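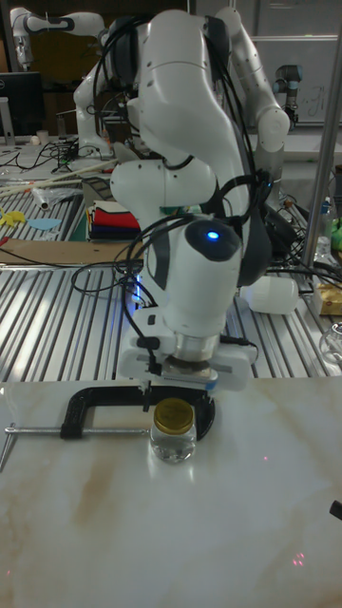 A short clear glass jar with a gold-colored screw lid.

Jars and Lids: Frequently Asked Questions

Last updated 10 September 2019

What is the smallest order you take?

One case. Cases of the short jars hold 24, and cases of the tall jars hold 12. We don't split cases, and we don't mix sizes in a case. Lids are packed separately and you choose the color when you order.

Do jars come with lids?

No. Many of our customers already have lids, or buy a different color each season, so we price them apart. Lids are sold in bags of 200. If you only need a few to replace damaged ones, ask at the counter in Hustach. We keep an open bag there.

Which lid fits which jar?

Look at the number on the order page. A 53 jar takes a 53 lid, a 63 jar takes a 63 lid, and so on. The number is the width of the lid in millimeters. Lids from other suppliers will usually fit if the number and the thread type match, but try one before you buy a whole bag. We can't take back lids that were bought somewhere else.

Can I use the same lid twice?

For dry goods, yes. Buttons, spices, seeds and bath salts are all fine under a used lid as long as it is clean and not bent. For anything you heat and seal, use a new lid every time. The soft ring inside the lid takes on the shape of the rim the first time, and it may not seal the second time even when it looks perfect. The jar itself can be used again and again. Run a finger around the rim first — a chip you can barely see is enough to spoil a seal.

How do I know if a jar has sealed?

Let it cool fully, overnight if you can. Then press the center of the lid. If it clicks up and down, it did not seal. Put that jar in the refrigerator and use it soon. Not every lid we sell has the button in the middle, so read the listing if the click matters to you.

My lid is stuck. What should I do?

Hold the lid under hot tap water for a minute and try again with a dry towel or a rubber glove. Don't pry at it with a knife. If the jar held honey or syrup, the sugar has probably dried in the thread, and a longer soak with the jar upside down in a bowl will loosen it. Wipe the thread before closing the jar next time.

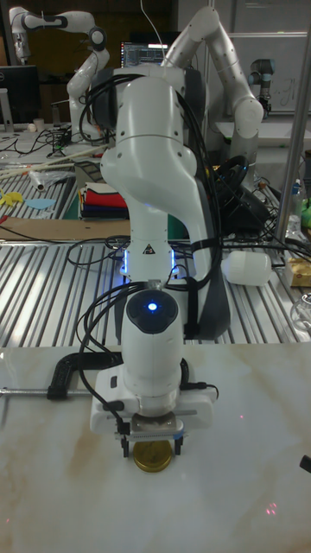
A very small amount of cooking oil on the thread also helps with honey, but keep it off the rim.

Are the jars safe for the oven, freezer or microwave?

Oven: no. Microwave: the glass yes, the lid never. Freezer: yes for straight-sided jars, with an inch of space left at the top. Jars with shoulders tend to crack when the food expands. Don't move any jar straight from the freezer to hot water.

Do I need to wash new jars?

Yes. They leave the factory clean, but they pick up dust in the warehouse and on the truck. Hot soapy water is enough for dry goods. For jam and pickles, follow the instructions in your recipe.

How do I get old labels off?

Soak in warm water with a spoonful of washing soda. Most paper labels slide off in an hour. If there is glue left, rub it with cooking oil, wait, and wash again. Plastic labels peel better warm, so fill the jar with hot tap water first.

What does shipping cost?

Shipping is worked out by weight and shown before you pay. Single bags of lids ship for 89 cents. Orders over 3,000 jars go by pallet, and we will call you to set a day. You need someone on site to help unload. Pickup is free at Hustach and at the Murín warehouse, but Murín is closed for the whole month of July.

Some of my jars arrived broken.

Sorry about that. Keep the box, take a photo, and write to us within 3 days. We will send new jars or refund the broken ones, whichever you like. There is no need to mail back the pieces.

Do you print on lids?

We don't do it ourselves. Sanesov prints lids for several of our customers and will quote for small runs. Artwork questions should go to them directly. Plain gold, white and black take print well; the checked pattern does not.

Who do I contact about a wholesale account?

Feven Fikre handles wholesale at Drumska. Use the contact form and choose "Wholesale" from the list. Please include your business name, the jar sizes you want and how often you expect to order.

Related pages
Jar size chart
Lid colors and thread types
Returns and breakages
Pickup hours: Hustach and Murín
Storing dried herbs in glass
Labels and tags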